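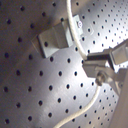 *Perforated metal sheet with a folded bracket and an off-white cable, seen from a robot's wrist.*

The **Maline cable fault** was a recurring failure in the robotic inspection arms used at the Trevirier drum works, where perforated metal sheet is checked before assembly. It caused arms to stop without warning and, in a small number of cases, to restart in the wrong position.

## Background

The arms were supplied by Jimeck and ran on the Maline controller. Each carried a small camera at the wrist, with which it looked over punched sheet and the brackets fixed to it. The plant had 38 arms in use when the first stoppages were logged in May.

## Cause

Early reports blamed the controller software, and two updates were issued without effect. A later study by the testing firm Frade found that a signal cable was bending too tightly where it left its clamp. Wires inside the cover broke after nearly 2460 hours of work, while the cover itself showed no damage. The broken ends still touched in most positions - the fault therefore came and went, and often could not be repeated on the test bench.

## Safety

The works recorded 107 stoppages. No injuries were reported. Staff had been allowed to reach inside the guard to free a stopped arm, a practice withdrawn on Tue 18 December. Power must now be locked off first.

## Repair

Jimeck moved the clamp and fitted a longer cable. The controller was also changed so that an arm stays still after any loss of signal until it is reset by hand.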